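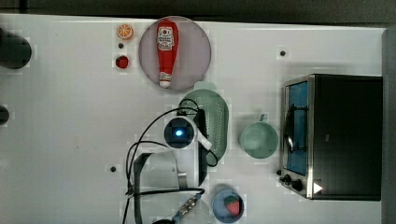 Ketchup bottle on a plate, with a toy orange slice to the left.

Call for Participants: Viewer Panel for the Drama Series Hrnčiar

30 October 2024 | By Jussara Leite, Audience Programs

2 min read

Clastgate is seeking 60 adult viewers to serve on the preview panel for the English-subtitled release of Hrnčiar, a family drama in 11 episodes set in a pottery town between the wars. Panel members will watch the full series before broadcast and give written comments on the subtitles, the episode summaries, and the pacing of the story.

What the work involves

The panel runs for four weeks in November. Members watch the episodes at home through a private link and complete a short form after each one. Two online group discussions, each lasting 90 minutes, will be held after the fifth and final episodes. Attendance at both is required. Discussions are recorded for internal use.

Who may apply

Applicants must be 18 or older, live in the United States, and read English comfortably at subtitle speed. No background in film or television is needed. We welcome people who watch foreign drama often as well as people who have never finished a subtitled series. Employees of Clastgate and of the series distributor, Fukura, may not take part, nor may members of their households. Members of last year's Skundby panel are eligible to apply again.

Payment

Each member who completes all forms and both discussions will receive $500, paid within 30 days of the last session. Partial payment is not available. Members must sign a confidentiality agreement before the first link is sent.

How to apply

Send your name, state of residence, and a statement of no more than 1000 characters about a television drama you stopped watching and the point at which you stopped. Please do not attach a resume. Captioned and audio-described versions of all episodes are available on request, and asking for them will not affect selection. Only selected applicants will be contacted.

Contact: Audience Programs, Clastgate | © 2024 Clastgate. All rights reserved. | Back to top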